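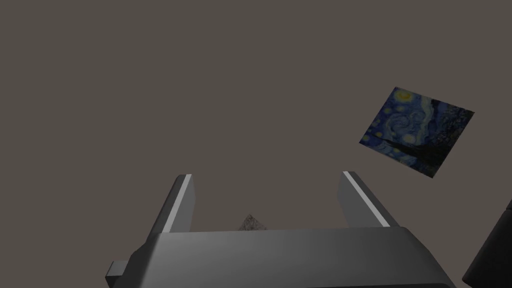 1 min read

Wilau Community Orchard, spring report to the Forsberg Fund
Monday, May 28, 2018

We're past the halfway mark and so happy with how this is going! All 116 apple and pear whips are in the ground on the Netden side, and the April frost took only five of them (we've reordered, same rootstock). The drip line now reaches the last row — a big relief before summer.

Spending stands at $700 for mulch and stakes, a little under plan. The deer fence is the one late item. Reris has promised the posts by mid-June, and we'd like to move $300 from signage to gate hardware if that's all right with you.

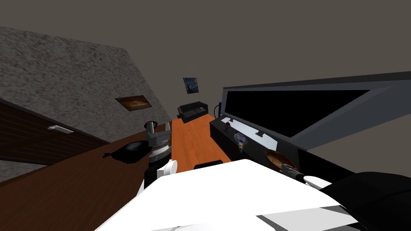 Sang-wook Yeo wrote after the grafting day that he'd go home and try it on his own old pear, and asked whether we could run the class again in the fall. We'd love to! The sign-up sheet was full by noon, and people stayed on past four swapping scion wood and arguing about russets.

Next up are thinning, the first mowing between rows, and the fence. Receipts are attached.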